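How to run a two-arm table-setting demo on an open day

Updated 2026-05-25

These are the steps we use at Statham when visitors come through the lab. They assume the arms are already working and that one person on the team knows the control software. Asabe Etim wrote the first version for the July open day, and Kourosh Shirazi has added to it after each visit.

What you need

An enclosed cell with two arms, a small set of ordinary tableware, a screen the visitors can read from the back row, and two people. One person runs the arms and the other talks. Do not try to do both.

Step 1. Pick a short task

Visitors stay at one station for a few minutes and then move on. Choose a task that starts and finishes in that time. Moving a cup from a tray to a coaster is enough. We tried folding a napkin for the Putemberg group and most of them had left before the second fold.

Step 2. Choose the tableware

Use things people have at home. Plates and mugs with a clear color difference from the table are easier for the audience to follow. Buy two of everything. Keep the spares in a box outside the cell, wrapped, with the lid off.

Step 3. Set the start layout

Put the tableware toward the back of the table and leave the front to the arms. Ours has a dark red tray at the back left with a white plate on it and a pale cup at the plate's right side, and a woven coaster at the back right with a speckled mug on top. Bring both grippers to the middle, nearly facing each other, before you let anyone in. Check that the cables arch clear of the joints.
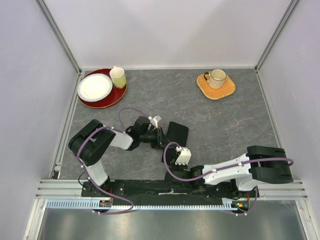
Step 4. Do a dry run at low speed

Run the whole task once with the room closed. Watch the cables as well as the grippers. If a cable pulls tight at any point, stop and add slack before going on. Then run it again at demo speed.

Step 5. Brief the operator and the speaker

Agree on one word that means stop. Ours is "hold." The speaker stands to the side of the cell and the operator keeps a hand near the stop button the whole time - including during questions.

Step 6. Let the visitors in

Groups of eight work well. Start with one full run and no talking, then repeat it with an explanation. Sunil Seneviratne likes to ask the group which arm they expect to move first, and that usually gets the questions going.

Step 7. Reset between groups

Send both arms to the start position, open the cell, and put each item back by hand. Tape marks on the table help, but keep them small.

If a run fails

Say that it failed, reset, and go again. If it fails twice in a row, switch to the recorded run on the screen and let the operator sort it out.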